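Natanael Aguiar is back on Instagram, and this time he says he means it.

The Clikthorpe star returned to the app on March 20, 2018, ending a break he had announced as permanent. It lasted 13 days. Fans had only just finished posting their goodbyes.

His comeback post was a selfie in a gray hoodie, captioned with a single wave emoji. By lunchtime it had picked up 2216 comments, a good share of them from people asking whether he'd read the first 2215.

"I missed you all, and I missed looking at other people's kitchens," the actor told Indside. "I did a lot of thinking while I was away. Mostly about kitchens." 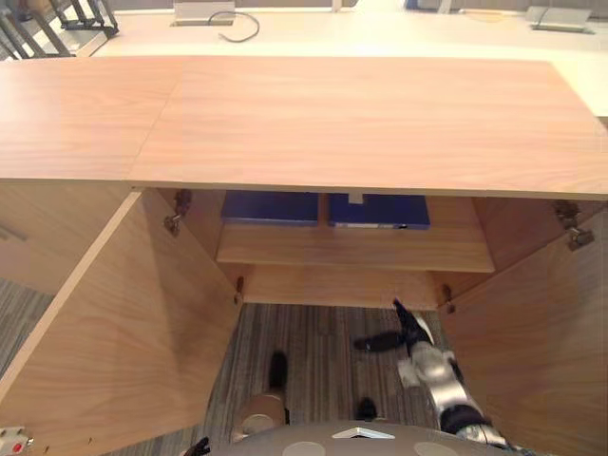

Aguiar, who plays brooding harbor pilot Mocanu on the show, quit after a fan pointed out that he had posted six gym videos in one afternoon. He called the remark "hurtful" and then, in a second post, "accurate."

Co-stars were quick to welcome him home. One left two clapping hands under the selfie. Another wrote, "You texted me every day, I didn't know you were gone."

The actor says things will be different now – fewer gym clips, more of his dog, Trutham. At press time he had shared four new videos. The dog was in one of them, asleep next to a rowing machine.

Clikthorpe returns for its new season in June.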